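Count the rooms before the hours

Papers on robot learning like to open with a number of hours. So many hours of demonstration, so many episodes, a curve that climbs to the right. I have worked on data collection for manipulation policies long enough to have helped write a few of those openings, and I now think the number we put first is the wrong one. If a policy is meant to work in homes and offices its builders have never visited, the first thing a reader should be told is how many different places the data came from. The hours can come second.

The case that changed my mind was a small one. Our group at Greltport had two sets of demonstrations for the same family of tasks: opening drawers, lifting small objects off a desk, and putting them down on a shelf. The first set had 3000 episodes, all recorded in one room we had furnished for the purpose. The second had 1510, recorded in 56 rooms across Jastonthorpe and Bunham. We trained the same model on each, with the same settings, and tried both on furniture that appeared in neither.

The model trained on the larger set was the better of the two in the room where its data was made. Everywhere else it was worse, and the way it failed was plain to see. It reached for drawer knobs at the height where our own knobs were. It closed its fingers early on anything darker than the objects we had bought. It had learned our room very well. The model trained on the smaller set was clumsier in its movements and took longer, but it went to the right place far more often.

I don't want to claim too much for this. It is one comparison, on one type of arm, and the people collecting the second set had more practice by then. Other groups have reported similar things, and some have reported that the gain from new places levels off sooner than you would like. That would be useful to know. We can't know it while most papers leave out the number of places altogether, or hide it in a table near the references.

Hand-held grippers are the reason this is now a fair thing to ask. When every demonstration meant driving a real arm by remote control, moving to another room meant a van, a heavy stand and most of a morning. One room was all many groups could manage. A pair of hand-held grippers with markers on them, plus a camera on the head, goes into a rucksack. A person can walk into a spare bedroom, do the task with the grippers in their own hands, and leave again before lunch. The cost of a new place has dropped a great deal, and our habits haven't caught up with it.

There are costs that remain, and people who argue for variety tend to skip over them. The first is tracking. Markers have to be seen to be of any use, and furniture gets in the way. Shelves hide the hands, and mirrors and glass doors can produce a second marker where there isn't one. In our own room we could arrange things so this rarely came up. In other people's rooms we threw away more episodes than I was happy with, and we should have reported how many.

The second is the body. A person with a gripper in each hand will lean, twist and step sideways without thinking about it, and a fixed pair of arms can't follow. Some of our best-looking demonstrations were of no use to the robot for that reason. We now ask people to plant their feet before they start, which helps a little and feels unnatural.

The third is that varied rooms make for untidy results. Success rates go down, because the tests are harder, and a reviewer who compares your figure with one from a single-room paper will think you have done badly. I suspect this puts off more groups than the tracking does.

Even so, I would take the untidy version. Ordinary rooms contain things that a lab wouldn't think to include: a desk against a bare brick wall, flowers in a vase, cables across the floor, small round knobs on a row of drawers. Each of these asks something of the policy, and I'd like it to be asked during training.

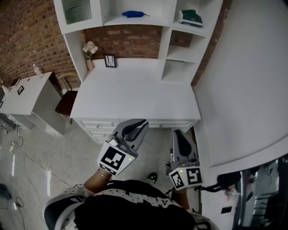 What I would like to see in papers

Report the number of separate places, and say what you mean by a place. Moving a table to the other end of the lab doesn't count. Report how many episodes were thrown out, and why. Hold back whole rooms for testing, never just some episodes from a room that was also used for training – the second practice is still common and it flatters everybody.

Van der Merwe, the small firm that makes our gripper mounts, has started keeping a plain log sheet with each kit: place, lighting, furniture, episodes kept, episodes dropped. It takes 2 minutes to fill in. We used it all through April and it has already settled one argument about whether a bad batch was down to the operator or the room. It was the room, which had a large mirror in it.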